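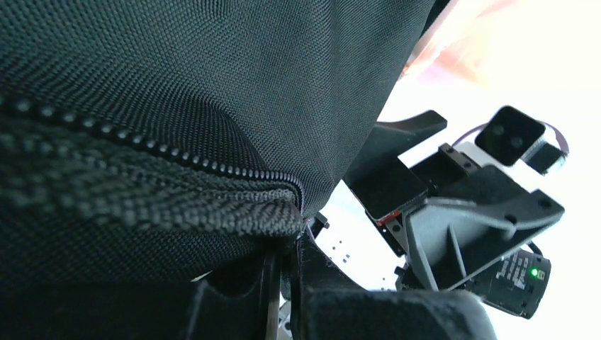 Water Repellent Finishes on Woven Synthetic Fabric
Project report, Dasent College, Textile Materials course
May 23, 2026

1. Purpose
The project compared two aftermarket finishes, Millix spray and Sornetti wash-in, on woven synthetic cloth of the kind used for everyday bags. The course handout covers factory coatings only, and the group wanted data on products that a user can apply at home.

2. Method
Swatches were cut from one roll of uncoated fabric, washed without detergent, and dried flat. Each finish was applied as directed on its label. Untreated swatches served as the control.

Each swatch was clamped over an embroidery hoop at a 45 degree angle. A funnel with a spray head delivered 140 ml of tap water from a fixed height. The swatch was shaken 2 times, then weighed. Weight gain was taken as the measure of absorbed water. The test was repeated after 50 rub cycles with a cotton-covered block to simulate wear against clothing.

The work was done in the Mkhize Building wet lab. Room humidity was not controlled – the meter was out for service from September on – and this limits comparison with published values.

3. Results
Before rubbing, both finishes reduced weight gain compared with the control. Millix gave the lower value. After rubbing, the order changed: Millix swatches took up more water than Sornetti swatches, with darkened patches where the block had passed. The control did not change noticeably.

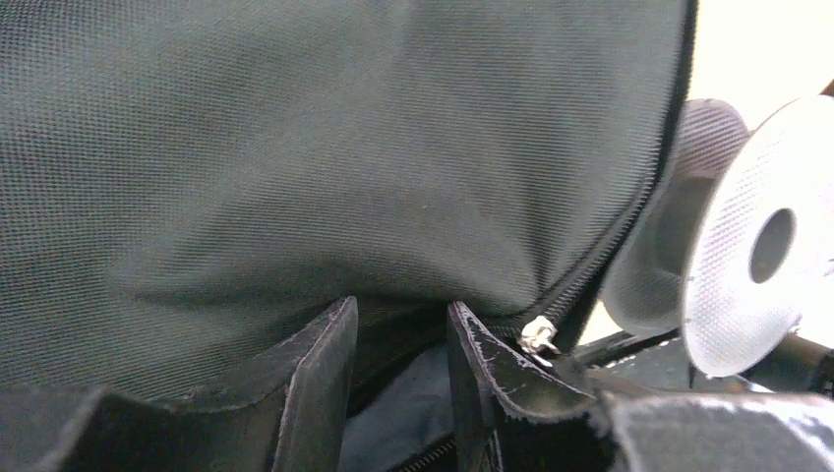 Does a treated fabric make the whole bag waterproof?
A finish treats only the cloth. Water can still enter through stitch holes and between zipper teeth, and neither path was tested in this project.

4. Sources of error
Spray coverage was uneven near the swatch edges. The block was moved by hand, so pressure varied between operators. One Sornetti swatch slipped in the hoop and was left out of the averages.

5. Further work
A sewn seam sample should be run through the same procedure, with seam tape as an added variable. A motor-driven rub test would remove the operator effect.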